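Last updated: August

The Devik peace process tracker, reviewed

I cover ceasefires for a living, which means I spend my mornings reading communiqués in which both parties "reaffirm their commitment" to something neither has done yet. So when Zolilar released Devik, a subscription tool that follows peace accords clause by clause, I paid for a month and cleared the desk.

The idea is good. You pick a process and Devik breaks the signed text into its separate promises: disarmament, amnesty, land, elections, the return of displaced families. Each gets a status and a link to whatever document last moved it. The accord I know best came out as 56 separate commitments, and I'd have guessed fewer, having read the thing twice.

The comparison view is the part worth paying for. Put the first draft next to the version that got signed and you can watch "shall" turn into "may endeavor to" in real time. I found a paragraph on rural courts that had lost its deadline, its budget and its verb. It took me 9 minutes. By hand, with two printouts and a ruler, that used to be a weekend.

The status labels are less happy. There are seven of them, and two are "advancing" and "progressing." I wrote to ask about the difference and received a reply that was itself, I think, progressing.
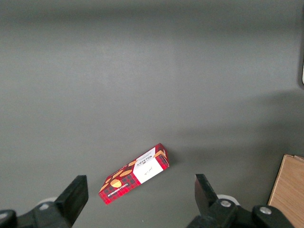 Bredico wrote in to say that the labels matter less than I make out, that any editor with sense goes straight to the linked source, and that the alerts are the real scandal. Fair enough. I left them on overnight during one round of talks and woke up to 400 emails, most of them telling me that a delegation had arrived at a hotel.

The map is pretty and slow. Search works if you spell the name of the armed group the way Devik does, and armed groups do like to change their names.

I also tried Pal, the cheaper rival, for comparison. Pal sends one plain summary at 7 a.m. and covers far fewer processes. It has no draft comparison at all, but I read it every day, over coffee, to the end.

If you write about the small print of agreements, get Devik and turn off the alerts before you do anything else. If you only want to know whether the shooting has stopped, Pal will do. I've renewed both, and my accountant has reaffirmed her concern.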